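I've been hearing about the bottled tea habit for years and I remain unconvinced. A friend of a friend swears by Bravora, my cousin keeps pushing Clanach, and both of them talk as if a drink in a plastic bottle could change your afternoon. It's tea. You can make it at home for pennies, and I have, since September, more or less every day.

Still, I said I'd give it a fair try. Ten days, one bottle a day, no sugar added by me, and no switching back when I got bored. I kept it on the white table near the fridge so I'd have no excuse to forget.
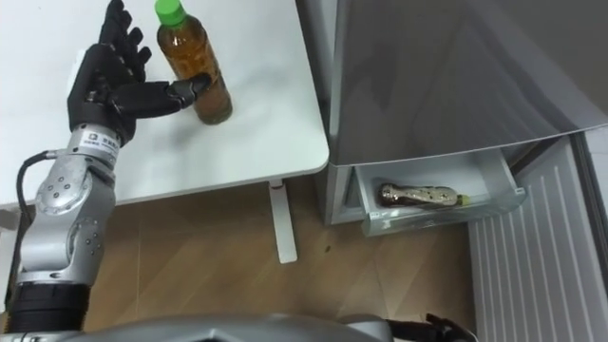 *Green cap, amber-brown, full almost to the top.*

First complaint: the size. They say 500 ml and I believe them, but I never want that much tea in one go. By the time I'm halfway down I'm drinking out of duty. Second complaint: the taste is fine, and "fine" is a lot to ask money for. I tried it cold from the fridge and I tried it after it had sat out all morning. Cold wins, but then cold wins with nearly everything.

The third one is the plastic. Ten empties by the back door looked worse than I expected, and the recycling at Bematby only goes out every other week.

What I will give it is that I drank less coffee. Whether that was the tea or just having something within reach, I can't say, and I don't trust anyone who claims they can. I have two teabags left in the tin and I'm going back to those on Monday.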